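Cullport Residents' Association
Minutes of the general meeting, January 2021

Held by phone. The chair opened the meeting once enough households were on the line. The minutes of the last meeting were accepted with one change: the word "repaired" next to the Osirberg Road drain was replaced with "visited."

1. Ferry timetable

The secretary read out the letter from Clernon, which runs the crossing. It promises a "more flexible winter service." Members asked what that meant and the letter does not say. The timetable that came with it drops 3 sailings and adds none. One member said she had been offered flexibility before, by the bus company, and now walks.

The secretary was asked to write back and request the passenger counts Clernon says it used. The chair did not expect to get them. Agreed anyway.

2. Parking on Osirberg Road

The town says the new permits will free up 40 spaces. A member who lives on the road doubted there were 40 spaces there to begin with. Another pointed out that the town's map still shows the old bakery lot, where nobody has been able to park for years. It was suggested that we ask for the map to be corrected before anyone pays for a permit. Agreed, with one against, who felt the permits would come in whatever we wrote.

3. Winter gift bags

Bags went to 70 households. Thanks came back from many of them, and a complaint from one about the choice of bottles. The jute bags cost more than paper and were sold to us as reusable. Several members wanted to know whether anybody was in fact reusing them. No one on the call would say so for certain.
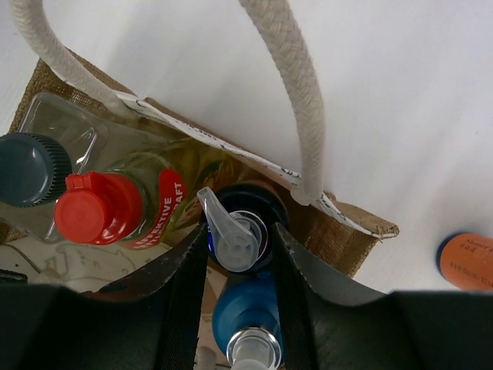
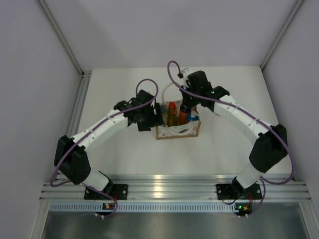

A proposal to buy the same bags again next winter was put off. The member who looks after supplies will get a price for plain paper ones, with handles, and bring it to the February meeting. She noted that the last price she was given went up twice before the order was placed, so the figure should be taken with some care.

4. The Tu footpath

The path is still closed at the lower end. The sign says "temporary" and has now faded to the point where it is hard to read. The county's position is that the bank needs a survey. Its position last year was that the survey was nearly finished. The chair has asked which of these is right and has had an automatic reply.

A member offered to trim the brambles at the top end – this was welcomed, as long as he does not go past the barrier.

5. Website

We have been told that a new website would bring in younger members. No evidence was offered for this. The present site works, apart from the contact form, which sends messages to an address that was closed. Agreed to fix the form first and talk about the rest later.

6. Other business

Dues. 2 households have paid twice by mistake and will be offered their money back.

Street lights. The light by the ferry steps is out again. Reported.

The next meeting will be in February, also by phone. Members are asked to mute their lines when not speaking.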